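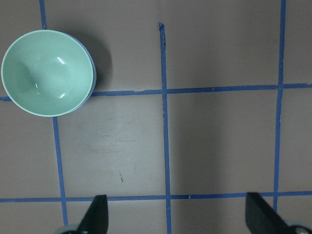 A green bowl on the taped grid, seen from the wrist camera

About Wimis

Wimis is an independent test workshop for robot grippers, arms and cameras. Etornam Asamoah and Ilze Adomaitis set it up in a unit at Toft, and there are now eight of us. Makers and buyers send us equipment and we report on how it handles ordinary objects.

How we test

Most trials use household crockery on a surface marked out with blue tape, so that start positions can be repeated. Bowls are a good test - the rim is narrow and the sides slope away from the fingers.
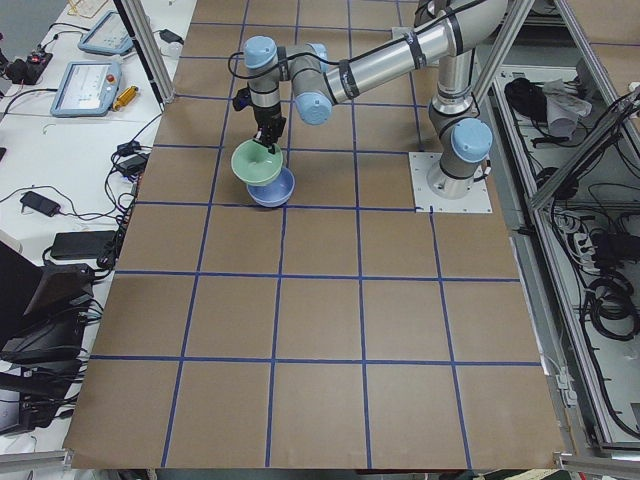

Page 2 of 4

Each gripper is given 20 attempts per object before we change any settings. Our log held 1,573 attempts at the end of September. Failed picks stay in it.
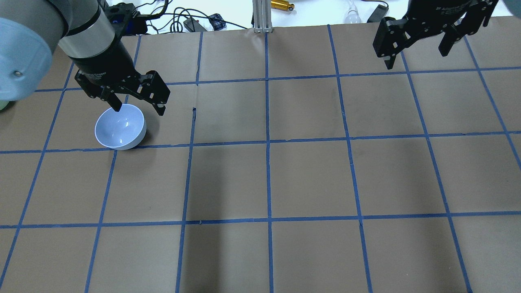 Two-finger gripper at a white bowl, second gripper open

Cameras are compared in the same way. We look at a task from the wrist and from further back, and note what each view misses. Kelly Fontes runs the camera trials and Teodor Domański looks after the controllers.
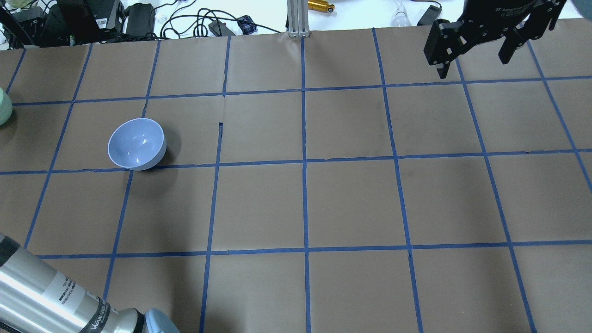
Work with us

We take bookings for single trials and for longer comparisons. Write to Aba Kwofie at the Toft office with the make of arm, the gripper and the objects you need handled.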